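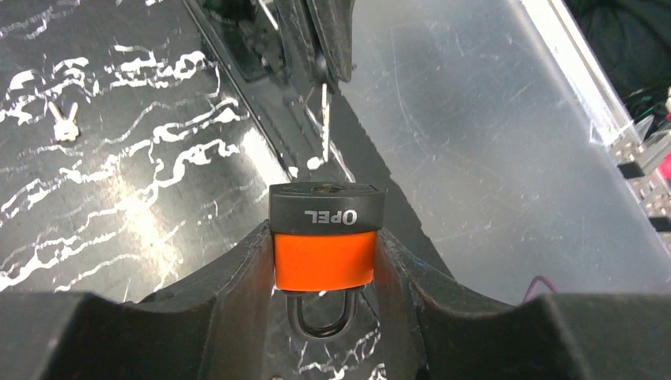 Figure 9.1 A closed padlock with an orange body, and a small key on the worktop.

Textbooks > Working with Everyday Mechanisms > Chapter 9: Locks and Keys

Reading time: 12 minutes

Chapter 9
Locks and Keys

Most people own at least one padlock. It may be on a shed, a bicycle chain, a gym locker or a suitcase. We close it with a push and open it with a turn of the key, and very few of us have any reason to think about what goes on in between. This chapter looks at what goes on in between.

In Chapter 8 you studied latches, catches and bolts. All of them hold one part against another, and anyone can undo them. A lock adds one further condition: it can be undone only by somebody who has the right key, or who knows the right number. Everything else about a lock follows from that condition, including its shape, its price and the ways in which it goes wrong.

By the end of the chapter you should be able to name the main parts of a padlock, explain how a pin tumbler cylinder tells one key from another, choose a padlock for a given job, and look after it once it is in use. You will need the workshop notes you made for Chapter 8, and for the practical in Section 9.4 you will need a keyed padlock of your own.

9.1 The parts of a padlock

A padlock has three parts that can be seen from the outside. The body is the block that holds the mechanism. The shackle is the curved bar, usually in the form of a letter U. The keyway is the slot that takes the key. In Figure 9.1 the shackle is closed, and the keyhole is in the black cap that covers one end of the body. On many padlocks the keyway is at the end opposite the shackle, so that when the lock hangs from a hasp the keyway faces the ground. This helps to keep rain out of it.

The two legs of the shackle are often different lengths. The longer leg is called the heel. It stays in the body when the lock is open, and the shackle swings round on it. The shorter leg is called the toe, and it comes free. Near the end of the toe there is a notch, cut on the inner side. In better locks there is a matching notch on the heel.

Inside the body, a small piece of metal called the locking dog sits in the notch and stops the shackle from rising. In cheap locks the dog is a sprung lever. In better ones it is a pair of steel balls, one for each leg. When the key turns, the dog is free to move out of the notch and a spring under the heel pushes the shackle up.

Outer covers and caps vary a good deal. A plastic cover keeps out dirt and stops the lock from scratching paintwork. It adds very little strength. A bright colour makes a lock easier to find in a toolbox and easier to tell apart from its neighbours on a row of lockers. When you judge how strong a padlock is, you have to consider what is under the cover, and the maker's leaflet is the usual place to find out.

9.2 How the key is recognised

The commonest mechanism in keyed padlocks is the pin tumbler. The key goes into a round plug, and the plug must turn inside a fixed housing. A row of small holes is drilled through both. Each hole holds two pins, one on top of the other, with a spring behind them. With no key in the plug, the driver pins sit partly in the plug and partly in the housing, and the plug cannot turn.

The cuts along the edge of the key lift each pair of pins by a certain amount. If every cut is the right depth, the gap between each key pin and its driver pin lines up with the edge of the plug. This line is called the shear line. The plug then turns, and the end of it moves the locking dog.

If one cut is wrong, one pin crosses the shear line and the plug stays where it is. It makes no difference whether the cut is too deep or too shallow.

The number of possible keys depends on the number of pins and the number of depths. A lock with four pins and five depths has 5 × 5 × 5 × 5 possible keys, or 625. Makers do not use all of these. A key with every cut the same would be too easy to copy by accident, and a very deep cut beside a very shallow one leaves a weak point in the blade. Suppose that the Wesamo range used in the exercises leaves out 93 patterns for these reasons. That leaves 532 usable keys. A site that buys more than 532 Wesamo padlocks is certain to have at least two that share a key. In practice, repeats turn up much earlier.

9.3 Choosing a padlock for the job

Begin with the thing to be locked and leave the lock until second. Measure the hole in the hasp or the link of the chain. The shackle should fill as much of that hole as it can, leaving little room for a bar or a pair of cutters. Then measure how much clearance you need between the body and the inside of the curve.

Next, consider the weather. A lock kept indoors may have a plain steel shackle. One used outdoors needs a plated or stainless shackle, and one used near the sea needs a brass or stainless body as well.

Last, consider who needs to open it. For a shared store, you may want several padlocks that work with one key. These are called keyed alike. For a block of lockers, each user has a separate key and the office holds a master.

Case study: the Hendasier allotments

The Hendasier site has 300 plots and one main gate. For years the gate had a single Tagle padlock and every plot holder had a key. Keys were lost, copied and passed on, and by one December the site had no reliable list of who held them. The replacement was a Zelteck combination lock with the number changed each season. Questions 4 to 6 at the end of the chapter return to this site.

Before you go on

Look at a padlock you use at home. Find the keyway and the toe. Note whether the key can be taken out while the lock is open. Some locks hold the key until the shackle is pushed home, and you will need your answer in Section 9.4.

Comments

Very clear on the shear line. My class had been muddling the plug and the housing all term.

Is there an answer sheet for questions 4 to 6? I can only find the one for Chapter 8.

My shed lock keeps the key until it is shut. I had never noticed that before, and I have had it for 12 years.

Could you add something on disc locks? We have those on the bike store.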